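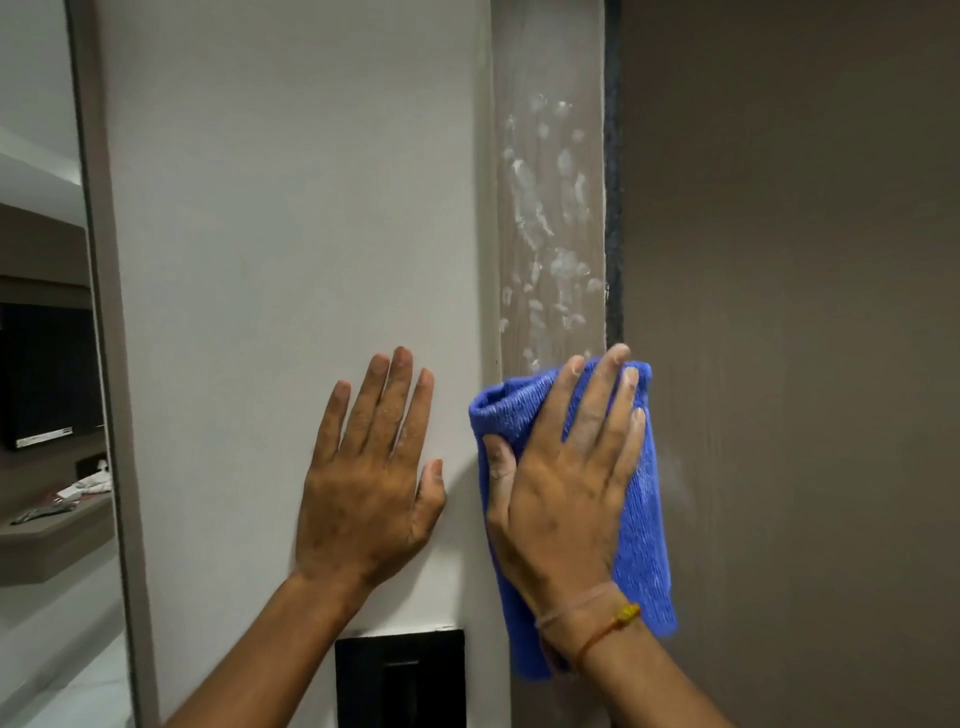

ok so the Clutine cape thing. Been offline all day and came back to a full on war in my mentions, so I'm doing a thread. For anyone who missed it, they closed the Saturday night set at Zaltcombe in matching capes and half the fanbase is furious. And the blue. It's that bright microfiber cloth blue, the kind you have bunched up in one hand going at the corner of a white wall. I love it. Sorry

background first. Clutine = the duo, the "Slow Elevator" people. Capes are by Kwiatkowski, small label, did their tour stuff last year too. Floor length, big gold braid across the chest, stiff collar

the problem – it is VERY close to the Clastamville High marching band uniform. Like very. Same braid, same side, same collar. Somebody put them next to each other before the encore was even over

and Clastamville is where one of them grew up so at first everyone was like aww hometown tribute. Cute. That lasted til maybe 11pm

then the shop link went up. $200 a cape. Limited run of 530. No mention of the school anywhere on the page, not in the description, not in the small print, nothing

sold out in two hours btw. So whatever you think of it, plenty of people were mad AND had their card out

now the band kids. I've been reading their posts and they're not even that angry?? Mostly they think it's funny. It's the band PARENTS. The parents are livid. Those uniforms got paid for with car washes and frozen cookie dough and now there's a pop version going for 200 bucks

which ok. I get that. I sold cookie dough for a band trip and it was misery, my aunt still has a tub in her freezer

other side says marching band jackets have been all over pop forever, braid is braid, you can't own a collar. Also true! If it was a generic one I wouldn't be writing this

but it isn't generic. There's a little wheat thing stitched on the shoulder. That's the school's. Why would you keep the wheat

Kwiatkowski put out a statement around lunchtime. "Inspired by the visual language of small town ceremony." Girl. Just say the name of the town

Clutine themselves have said nothing. One of them liked a post calling it a tribute and then unliked it, and yes people have screenshots, and no I'm not posting them 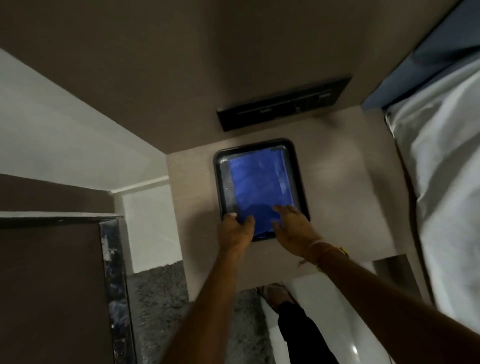
Somebody in my replies says the school should be thrilled, it's the most attention Clastamville has had in decades and the kids will be telling this story forever, and that if the duo had asked first the district would've sat on it for a year and there'd be no capes at all.

and I mean. Probably right about the district lol. But attention doesn't buy a new sousaphone. You could put a line on the shop page that says some of the money goes to the band. One line. Do it tonight and this is over by breakfast

also seeing ppl say it's disrespectful in a bigger way, like the uniform means something and you don't wear it if you didn't earn it. I go back and forth on this. It's not a medal. But I remember the night we got handed ours and nobody was allowed to eat in them or even sit on the grass, so the feeling's there, I'm not gonna pretend it isn't

worth saying the set itself was great. Lost in all this. They did the old version of Paper Route with no drums and I teared up in line for a pretzel. Sound was muddy by the left side screens but it's Zaltcombe, it's always muddy over there

someone asked if I bought one. No. I had it in my cart. I had two in my cart at one point, my sister wanted one. Then I saw shipping and came to my senses

resale is already gross. Nearly every listing I clicked is somebody who clearly never took it off preorder, you don't HAVE the cape, you have an email

if you're one of the people messaging the school's account, please stop. Whoever runs that page is posting the cafeteria menu and bus changes. They did not design the cape. They can't get you a cape

same for the fans yelling at the sophomore trumpet who made the side by side video. That's a kid. It was a funny video. Leave it

update – shop page got edited. Wheat is still in the photos but the text now says "regional motif." REGIONAL MOTIF. Who is writing this

update again – ppl saying the band might get invited to play on the next leg of the tour. Zero source for this, it's from a fan account that also said the album was coming in June and it did not. But I would like it to be true. Full horn line on Slow Elevator?? cmon

muting this now, I have work early. If they post an apology somebody tag me. If it's a notes app one tag me twice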